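Tips > Garden & Workshop > Lawn Seed > Storing, Testing and Sowing Leftover Seed

Getting the Most Out of Last Year's Grass Seed

16 December 2020

I love grass seed. There, I said it! A handful of the stuff weighs next to nothing, it sits in a bag looking like floor sweepings, and then one mild week in spring it turns a bald patch green. If you over-bought this year (I always do), you've probably got a half-used bag slumped in the corner of the garage, and winter is the perfect time to sort it out. Most of these tips take a few minutes at the workbench or the kitchen counter, and they'll save you a trip to the store in spring.

Start by reading the tag

Every bag of seed sold here has a tag or a printed panel on it, and people throw it out with the torn-off top. Keep it! Cut it out with scissors and drop it in the jar with the seed. You want the test date, the germination percentage, and the list of what's in the mix. Rye, fescue and bluegrass all age differently. Ryegrass and tall fescue usually hold up well for a couple of years if they're kept dry. Fine fescues tend to fade faster, so use those up first.

Look for the "weed seed" and "other crop" lines too. A low number there is worth more than a pretty picture of a lawn on the front. I once bought a bargain sack with no tag at all, and I was pulling clumps of coarse pasture grass out of the side yard until the following May.

Get it out of the paper bag

Paper and thin plastic let damp in, and mice go through either one in a night. Move your seed to something with a tight lid. Big glass jars are great for small amounts. For more than that, I use a metal popcorn tin, the kind that turns up around the holidays and never gets thrown away. Food-grade buckets with screw lids work nicely as well.

Make sure the seed is dry before it goes in. Spread it on an old sheet indoors for a day if you have any doubts, and stir it with your hands now and then. If it feels clumpy or smells musty, like a basement after rain, don't bother storing it.

A simple moisture catcher

Fold two tablespoons of powdered milk, from a freshly opened packet, into a couple of paper towels, put a rubber band around the bundle and tuck it into the jar. It pulls in moisture for a few months. You can also reuse the little silica packets from shoe boxes, although you'll need several for a big tin, and they need to stay well out of reach of kids and pets. Swap the milk bundle at the end of winter.

Where to keep it

Cool, dark and dry, with the accent on dry. An old rule says that the temperature in Fahrenheit plus the relative humidity should come to less than 100, and it's a handy one to remember. So a closet at 60 degrees would want humidity under 40 percent. My back hall closet does very well in winter. The garden shed does not, and neither does the shelf over the washing machine, where I lost a whole tin of nice shade mix to steam.

A cheap humidity gauge is a lovely thing to own, by the way. Put it in the closet overnight, then the basement, then the garage, and write the readings on the wall calendar. I was amazed how different they were!

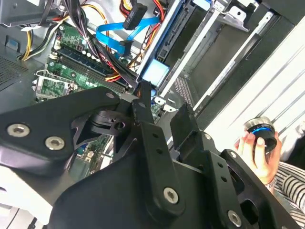

The paper towel test

This is my favorite part, and it's a great one to do with children. You'll need:

- 60 seeds from the jar, taken from the top, the middle and the bottom
- paper towels
- a zip-top bag
- a marker

Wet a paper towel and squeeze it until it stops dripping. Lay the seeds out in rows of ten, which makes the counting much easier later, then put a second damp towel on top. Roll the whole thing up loosely, slide it into the bag, and write the name of the mix and the start date on the outside. Leave a little air in the bag and keep it somewhere warm, on top of the fridge for instance.

Peek at it after five days. Rye will probably be showing little white tails already. Fescue takes a week or more, and bluegrass can dawdle for three or even four weeks, so I give any mix with bluegrass in it the full 28 days before I judge it. Keep the towel damp with a spray bottle if it starts to dry at the edges.

Now count the sprouts. If 48 of your 60 came up, that's 80 percent, and you can sow it pretty much as normal. Between 50 and 80 percent, sow it thicker. Under 50, I'd use it for rough spots behind the compost heap, or just buy fresh. And if you get no sprouts whatsoever, run the test once more somewhere warmer before you give up on the bag. Towels dry out, cold kitchens happen.

How much thicker?

Take the rate on the tag, divide it by your sprouting percentage, and multiply by the percentage printed on the tag. Say the tag calls for five pounds at 90 percent and your test came out at 75. Five divided by 75 is a tiny number, times 90 gives you six. So six pounds does the job of five. Easy!

Don't go wild, though. Crowded seedlings compete for light and water, and they flop over when it's humid.

Measure the patch before you open the jar

Guessing is how we all end up with leftover seed in the first place. Pace out the bare area, or better, use a tape, and multiply length by width. My front strip is 13 feet by 111 feet, and I'd always told myself it was "a thousand square feet or so." Nope. It's 1,443. No wonder it always looked thin at the far end!

Write your own numbers on a strip of masking tape and stick it inside the lid of the seed tin. Front, back, side, the bit by the mailbox. You'll thank yourself every spring.

For odd shapes, break them into rectangles and triangles on scrap paper. You don't need to be perfect.

Make a shaker for small patches

A big plastic spice jar with a flip top is just right for spots the size of a dinner plate. Wash it, dry it really well, and mix one part seed to three parts dry play sand. The sand gives it some weight and shows you where you've already been. Shake half of it walking one way and the other half walking across. A parmesan can works too, but the holes can clog with the longer rye seeds, so widen them a little with an awl.

For bigger areas, give your spreader some attention while it's cold out. Tip it upside down, brush out the old fertilizer (an old toothbrush gets into the corners), wipe the gate and put one drop of light oil on the axle. Check that the lever opens and closes the whole way. Mine had been stopping short on one side for a year, and it turned out to be a pebble.

Rough up the soil first

Seed has to touch soil. It's the thing most people skip, and it makes more difference than any fancy mix. Use a stiff rake or an old kitchen fork on tiny patches, and scratch down a quarter of an inch. Scatter the seed, drag the back of the rake over it lightly, then walk on it. Really, walk on it! Flat-soled shoes, small shuffling steps. You should still be able to see some of the seed when you're done.

Then water lightly once or twice a day until it's up. A fine mist is what you're after. A hard jet will float the seed downhill and you'll have a very green curb.

When is it warm enough?

Push a meat thermometer (a retired one, please) two inches into the ground in the morning. Once it reads in the 50s several mornings running, cool-season grasses will get going. If you're in the South and growing Bermuda, wait until the soil is well up in the 60s.

Keep one spare jar for emergencies

Whatever seed tests best, set aside a pint of it and don't touch it in spring. Dogs dig, delivery trucks miss the driveway, somebody parks a wading pool on the lawn for a week. With that jar in the closet, you can have a repair sown before supper. I label mine with the mix, the test result and the month, and I put a new one up each December while the old one goes on the thin spots under the maple as soon as the ground softens.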